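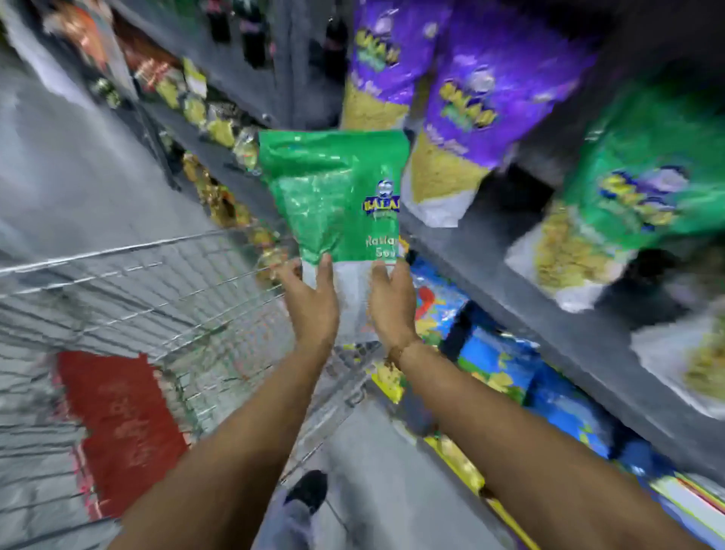 Sev is a fine, crisp noodle made from chickpea flour, fried and salted. At Ania we sell it by the bag for people who cook with it and for people who only want something to eat with their tea. The product on this page is the kind that comes in the green bag, with the blue banner and yellow letters on the front. The lower part of the bag is clear, so you can look at the sev before you decide to take it, and we recommend that you do. You want to see whole strands and only a little powder at the bottom. The purple bags on the shelf are from the same brand and have a clear window too, but please read the name on the front before you choose.

How to use it
Put it on top of poha, chaat or a plain potato curry just before you serve. If you add it early it becomes soft. Noelia Salcedo, who orders the snacks for our Villanueva store, also likes it on tomato soup and on fried eggs.

How to store it
Keep the bag closed in a dry cupboard, away from the stove. After opening, move the sev to a jar with a good lid and finish it in 10 days. It is possible to make it crisp again: spread it on a tray and put it in a warm oven for 2 minutes. Let it cool completely before you put it back in the jar.

Buying more than one
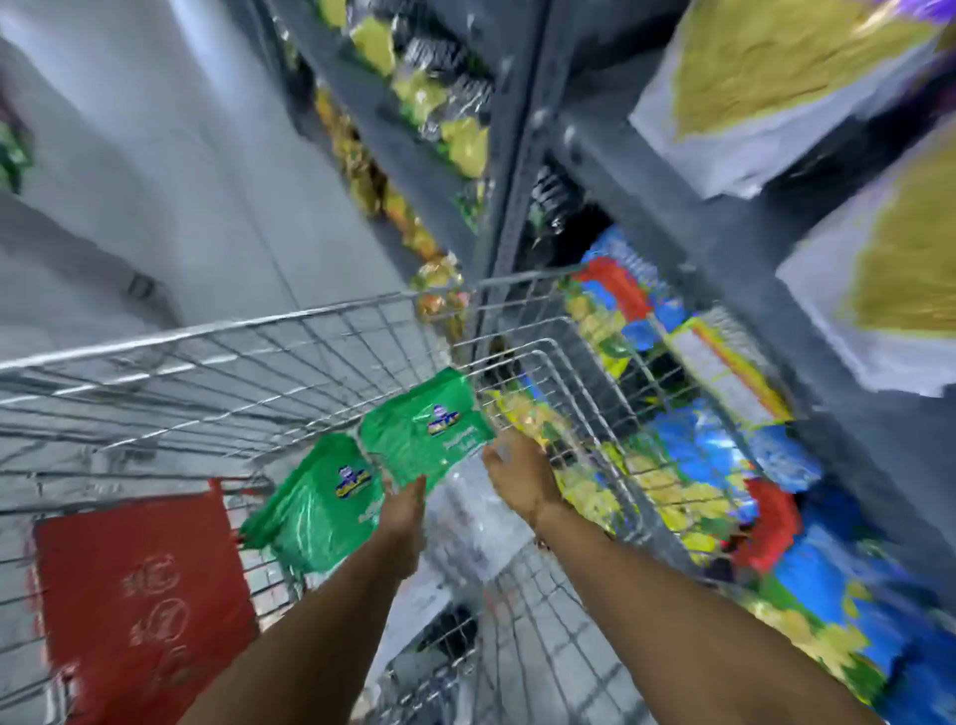 Two green packets held in two hands at the cart.

For a family meal one bag is normally enough. For a party we suggest two or more, depending on how many dishes you will put it on. Please lay the bags on top of your other shopping, because the strands break easily under cans or bottles.

If you need a full carton, write to Kilian Lanz at the Wendcombe store and mention item 634. Cartons are ordered for you and cannot be returned after opening. Single bags can be returned unopened with the receipt.

Allergies: the ingredients are printed on each bag. Please read them every time you buy, also if you know the product well, as the recipe can change.

Page updated 25 September 2022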